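Prilonance Kitchen Pack, eight months on: lovely doors, one fault I can't forgive

December 19, 2024

I bought the Prilonance kitchen pack back in April and I've been putting off writing this up, mainly because I kept hoping an update would let me write a nicer one. It hasn't come, so here we go.

For anyone who hasn't met it, Prilonance is an add-on for the Brokance simulator. You get a kitchen, a set of cupboards with hinges that behave, a simulated arm with a two-finger gripper and a wrist view, and a supervisor program that is meant to step in and stop the arm when things go pear-shaped. I paid 185 pounds for the single-seat licence. I use it to try out door-opening routines at home before they go anywhere near the proper arm at work, where a mistake makes a horrible noise and somebody has to fill in a form.

Good bits first, because there are plenty. The doors are brilliant! The hinges have a bit of stiffness to them, you can set the catch to be sticky or loose, and the knobs are an awkward enough shape that a lazy grasp gets punished. I'd been using the Bemari cupboards before this and they were so forgiving you could practically wave at them and they'd swing open.

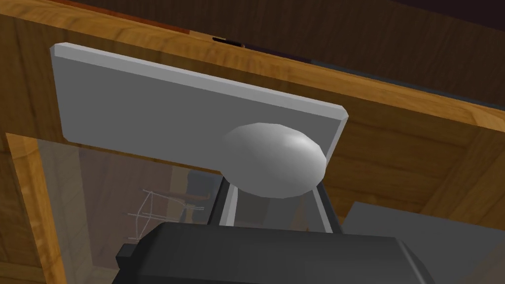
Setting up took me one evening, most of it spent hunting for the joint limits file (it's in the folder marked "extras", for reasons best known to them). The manual is short and mostly right. Frame rate on my middling desktop was fine, and resets are quick, so you can leave a batch going while you cook your tea.

Now the fault. I left 200 attempts running one night with the supervisor switched on and all the settings as they came. In the morning the summary said the batch had finished with no safety events. Smashing, I thought, and nearly closed the window. Then I looked through the saved wrist views and found that in 3 of the attempts the arm had let go of the whole idea of a cupboard and wandered off, and the supervisor had sat there and watched it go.

What seems to happen is this. If the fingers slip off the knob during the pull, the controller carries on chasing the last target it was given, and that target swings round with the door even though the gripper is no longer attached to anything. The wrist rolls, the elbow follows, and you end up well outside the work area.
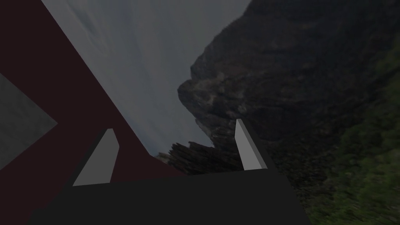

The supervisor only checks two things by default, which are contact force and joint limits. Neither was broken in any of my runaways. No contact means no force, and the joints were all within range, so as far as the program was concerned everything was tickety-boo. Meanwhile the wrist view has the backdrop tipped over on a steep slant, with a great rocky cliff between me and any thought of kitchens, and both fingers wide open with nothing in them. A person would hit the stop button in half a second. There is a workspace fence in the settings, but it's off out of the box and the manual gives it one line. For a product sold partly on its safety checks I think that's poor.

I wrote to support and got a polite reply within a couple of days, suggesting I switch the fence on. Fair enough, and it does help. It caught every runaway I could provoke that went outwards. It does nothing for the ones that stay inside the fence, though, and those are sneakier. The arm drifts up to some surface or other, opens its fingers and parks there until the clock runs out, and the log files it under "timed out" alongside all the honest near misses.

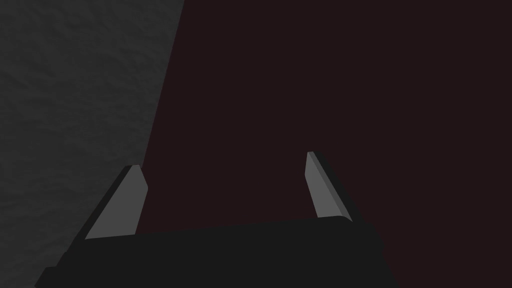 Wrist view with the gripper open and nothing between the fingers.

My own fix is a little check that compares where the fingers are with where the knob is during the pull, and stops the run if the two part company. It took me an afternoon and it's fifteen lines long, which makes me crosser, if anything. I've had no runaways get past it so far, but I've only tried it on the wall cupboards and wouldn't swear to the drawers.

Please don't carry a routine over to a real arm on the strength of that green "no safety events" line. I came closer to doing it than I'd like. Go through the wrist views yourself, including the timed-out ones, and turn the fence on before you run anything at all.

Would I buy it again? Yes, grumbling. The Rosenthal kitchen has a much better supervisor, with the fence on from the start, but it costs 790 pounds and the doors feel like cardboard. If Prilonance sort out their defaults I'll happily come back and bump up the score.

Doors and hinges: five out of five
Setting up: four out of five
Supervisor: one out of five
Overall: three out of five, and check your logs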